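Site demonstration checklist, Rorkness unit, visitor copy
Completed 17 January 2019. Form 3819.

1. Operator briefed before start: YES
Comment: Ten minutes of slides first. Medgate's handout promises 2000 pick-and-place examples by February. I would like to see the count sheet.

2. Work area suitable: YES, WITH REMARKS
Comment: A made-up bed with a striped floral sheet is a soft surface, and small things sink into it. The task is tidying mixed items into one open box. Plush toys, a tall can, crumpled packaging. Fine for a demo. I doubt it says much about the Trorkunlow packing line.
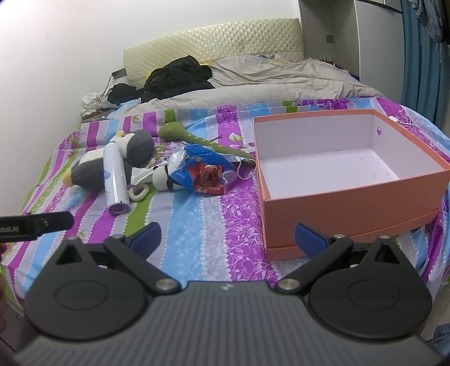

Ledesma disagrees and wants it noted that a hard, flat table would have been the easy choice, and that soft clutter is exactly where the line robots fail now. Fair enough, but then show us the failures as well.

3. Fingers and pads checked for wear: PARTIAL
Comment: Pads looked sound from where visitors stood. No wear log offered. Ask for one.

4. Pinch points explained to visitors: NO
Comment: The linkage arms have open pivots and people lean in. One sentence in the briefing would cover it.

5. Cables and cords clear of the box: NO
Comment: White cord lying beside the box, plug behind it. Move both.

6. Drop rate recorded: NO
Comment: We were told "very low." Low out of what? Some 300 attempts were claimed for the week and I was given 29 on paper.

7. Mixed materials included: YES
Comment: Foil, tissue, plush and a rigid can, so the spread is decent.
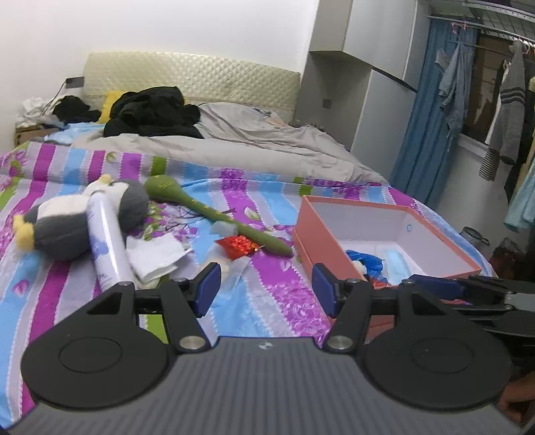

Thin film is still the one I would press them on, as most of our rejects are film. Retest with our own wrappers before anyone signs.

Overall: ACCEPTABLE AS A DEMONSTRATION. Not accepted as evidence of line readiness. Items 3 to 6 open.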